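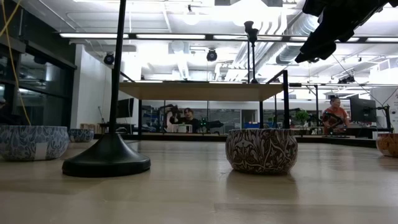 Figure 1. Tabletop station with ceramic bowls and overhead arm; benches and staff in the background.

Last updated 3 April 2020

4. What the station changed for the people near it

Much of the writing on workplace automation starts from the machine and asks how many tasks it can take over. We started from the people in the room. Over 12 weeks at the Wirnden site we kept work diaries, sat in on shift handovers and interviewed everyone who had regular duties at the bowl-handling station. The site had adopted the Niltamard method the previous August, and its managers told us that handling work had been "taken off people's plates." We doubt that this is the right way to put it.

Search this journal Enter keywords Go

4.1 Where the hours went

The diaries hold 270 entries that concern the station. Very few of them record a person carrying a bowl from one place to another, so in that narrow sense the claim stands. What they do record is setting bowls out, checking their placement, restarting a run, writing up why a run was stopped, and waiting. Waiting is the hardest of these to see in the company's own figures, which log it as supervision. Several people objected to the word. One wrote that she had been supervising nothing for most of a morning and would have liked to go and do something else, but the rules on staying within reach of the stop button did not allow it.

Decorated bowls of the kind in Figure 1 bring a further problem. They differ in size and pattern, and the staff disagreed about how far apart they should stand. Under hand work such a dispute would have been settled by whoever was doing the moving. Now it had to be settled in advance and in writing. Keyvan Tabrizi, who ran the station for most of our stay, kept a page of placement notes that grew longer each week and that new staff were expected to learn. None of that learning appears in the savings estimate Zusness prepared for the site, which assumed 90 minutes of training per person and no refresher.

We use cookies to improve your reading experience. Accept Manage settings

4.2 Who gets asked when it stops

A second change concerns skill, and here our material is thinner. Before the station was installed, questions about handling went to the people with the longest experience of the goods. Afterward they went to whoever best understood the arm. These were seldom the same people. Siwan Mostyn had packed and checked ceramics at Wirnden for years, and in our interview she described being consulted less while being blamed about as often. Her pay did not change. Her standing, by her own account, did.

We asked the site lead whether this had been foreseen. He pointed to the Hughes checklist, a 2000 document still used in planning, which has a line for "staff impact" and a box to tick. The box was ticked. We could find no notes behind it.

It may be that these are early troubles and that they fade as people settle in. The vendor's staff said so, and they may be right — our period of study was short. But the diaries show no clear drop in restart entries between the first half and the second, and we would want to see one before repeating the claim.
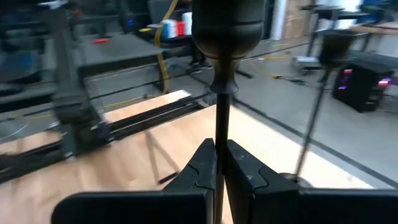 4.3 Limits of the diary method

Diaries favor people who like to write. Two members of the evening group returned almost blank pages, and we do not know whether their shifts were quiet or simply unrecorded. Entries were also read by a line manager for the first few weeks, a practice we asked the site to end once we learned of it. Complaints became more frequent after that point, so the early weeks should be read with care. We have left them in the totals given above.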